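Taking the old tower apart, finally

June 2026

The computer from the back bedroom has been on my list for longer than I'd like to admit. It was our family machine for 11 years, first in the den and then, when everybody had a laptop, on the floor beside the sewing table, where it held up one end of a shelf and collected fabric lint. I kept walking past it with the vacuum. Last October I went as far as writing OLD COMPUTER on a sticky note and putting the sticky note on the old computer, and I counted that as progress for the whole winter.

What got me moving was my sister, who asked for the pictures from the trip to Pirnemard. We went when the kids were small and it rained on us the entire time, and we ate fried fish in the car with the windows fogged up, and I think it was one of the best weeks we ever had. I was certain I had copied those pictures over. I had copied over the folder named Pirnemard, all right, and inside it was one blurry shot of a parking ticket. So the rest had to be on the tower, if they were anywhere at all.

I plugged it in and pressed the button, and the fan came on, and then it beeped at me and sat there with a black screen. I tried it again after lunch in case it was feeling better. Same beep.

My friend Lâm Bùi has been fixing things for as long as I've known him (he did our toaster oven, twice) and he told me on the phone that a computer refusing to start doesn't mean the pictures are gone. They live on the hard drive, and the hard drive can come out and be read from another computer with a little adapter cable. He offered to do it for me, and then he said, in that way he has, that I was perfectly able to do it myself and would probably enjoy it. He was right, which I have already told him, so I don't mind putting it here.

A few things I learned, for anyone else with one of these in the back bedroom.

Unplug it first, and then press the power button once with the cord out. Lâm says that lets go of whatever charge is left sitting in there. I also touched the bare metal of the case before I reached in, every time, and got into such a habit of it that I caught myself patting the refrigerator on my way to the milk.

Don't open the power supply. Take it out whole if you're taking it out, and leave the lid on it. Lâm was very firm on that and made me say it back to him.

Lay the machine on its side with the open side up, and give yourself more table than you think you need. My first try was on the kitchen counter between the fruit bowl and the coffee maker, and a screw rolled under the stove within five minutes. It's still there. I hope it's happy.

Muffin tins are wonderful for screws. I've used an old six-cup tin for buttons for years, and it does just as well for this — one cup for the case screws, one for the ones that held the cards, and so on around. I put a scrap of masking tape beside each cup with a word or two on it. My handwriting being what it is, one of them now says either "fan" or "ham."

For the dust, use a soft paintbrush and take the whole thing outdoors. I did a first pass on the porch and the amount that came out was frankly embarrassing. There was lint in there from a quilt I finished when my youngest was in third grade. I recognized the green.

And take pictures with your phone before you pull any cable, even the ones you're sure about, and especially those. I took 61, mostly of the same three plugs from slightly different heights, and I looked at every one of them again later.

I also found a whole life's worth of paper taped to the outside of the case and tucked behind it, and I sorted that on the same afternoon. The manual for a printer we gave away. A receipt from Anell, the office supply store that used to be next to the dry cleaner's, for a box of blank discs. A note in my mother's round handwriting with the password for her recipe program, Isov, which I had completely forgotten and which she loved with her whole heart. She typed in every card she owned, and she put her opinions in the notes field. "Mrs. Rissanen's rye. Too much caraway, but don't tell her." I sat on the floor for a good while with that one. The recipes may be on the drive too, and I find I'm hoping for those as much as for the pictures.

The keyboard went to the school rummage sale, and the monitor I'm taking to the county electronics drop-off with a bag of dead chargers and the clock radio. The tower itself can go the same way once I'm done with it. I thought I'd be glad to see the floor space and I am, though I keep setting my foot down carefully where the thing used to be.

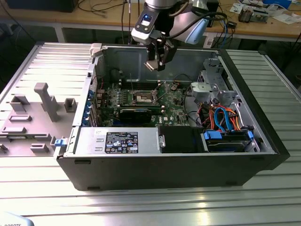 I've gotten much fonder of the inside of a computer than I ever expected to be. What I like best is the blue — the little latch by the power supply, the column of tabs where the cards go, and the handle tabs at both ends of the hard drive, so that even I could tell which piece I'd come for. The memory slots are bare and so is the square socket in the middle of the board, and it's a little like seeing a house with the furniture gone. That nest of blue cables with the red, orange and yellow wires above the drive still makes me nervous, I'll confess, and I intend to go slowly around it with my phone close by. The adapter cable is on its way, and my sister has called twice to ask about the fish pictures. I'll write again when I know whether we have them, and if Mom's rye is in there I'll post it, caraway and all.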